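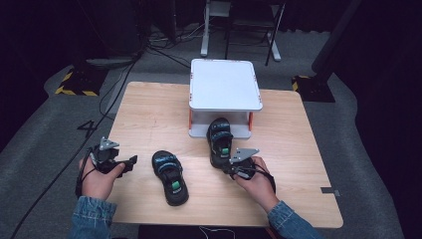 Black with blue, the green tags are still on

tistesov_walks
16/09/2023
Hello all. I bought these sandals from Clukico for a walking holiday in June. My usual size is 42 but the shop page says to take one size bigger. Did somebody here order from them? I don't want to pay for the return two times.

komby
I have 2 pairs from them. Stay with your usual size. The bigger one slides at the heel when you go downhill.

rodrigues69
I must disagree with komby. My foot is wide and in my usual size the strap pressed on the little toe after 4 kilometers. One size bigger was right for me.

komby
For wide feet maybe, but he did not write that his feet are wide. Also the strap becomes softer. Give it 2 weeks.

rodrigues69
Mine did not become softer, and I wore them all summer.

tistesov_walks
Thank you both. My feet are rather narrow, so I will try the usual size in the evening, when the foot is a little swollen. Does the shop take them back without the tags?

komby
Leave the tags on and walk only on carpet. They refused one pair of mine for a dirty sole.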